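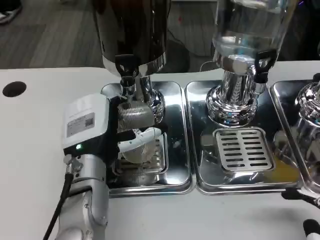 How much iced tea for a family reunion?

Posted by Lorraine Waaka, October 1, 2023

I have been put in charge of drinks for our next reunion in Ormsby, mostly by being out of the room when it was decided. We're expecting 40 people, outdoors, in June, from noon until somebody brings up the will. I'm planning one dispenser of iced tea and one of plain water.

How much do I make, and can I brew the tea the night before? Last time my cousin did it the morning of, and we drank something the color of a puddle and the temperature of a bath.

Dastcombe Pete

Plan on three cups per person for the afternoon. That's 120 cups, or seven and a half gallons. I'd split it half tea, half water, and go heavier on the water if it's hot. You'll be refilling, so keep the extra in pitchers in a cooler.

Yes, brew it the night before. Make it double strength, take the bags out after five minutes, and put it in the fridge once it's cooled a bit. Cut it with cold water in the morning. Leave the sugar out and set a jar of syrup next to the cups, or you'll hear from both camps.

Check the taps the day before too. Fill each dispenser with water and let it stand on a paper towel for an hour. A slow drip can empty one while you're busy hugging people.

starau_jim

Just buy cans.

Mrs. Planport

Cans are fine if you like picking up cans. I'd add that ice goes in the cups - in the dispenser it melts and you end up with two waters. And wash the taps afterward. I once opened one that hadn't been touched since the previous summer and I still think about it.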